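Campaign Promises on Trial: The Mottram Council Election
Final report, Elsie Fairclough

We set out to check whether the two main candidates for mayor of Mottram told voters the truth about their own records. I went in doubtful and came out more so.

Denise Goodall said in January that she had "fixed" 609 potholes during her term. The council's works log lists 89 jobs marked complete. Her office told us the rest were "in progress", a category the log doesn't have.
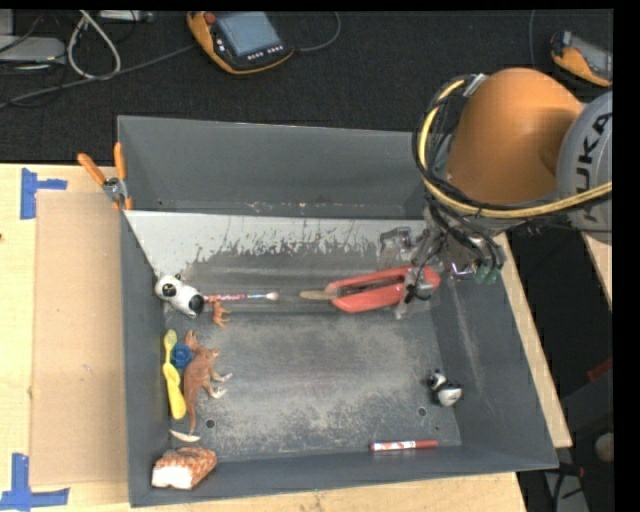
Her rival, Carol Stockdale, did no better. She claimed 900 residents had signed her petition against the Grandix rezoning. We asked to see it and were shown 17 pages, many with the same address written over and over. When we asked for a full copy, her campaign stopped answering our emails.

Our own method has holes too. We only spoke to people who came to the public forums, and they mostly had their minds made up. Shirley McKinnon, our supervisor, thought we should have gone door to door in the neighbourhood around Stevik Road. She was right, but we ran out of time.

I wouldn't rely on either figure. The works log can be read at the council's front counter.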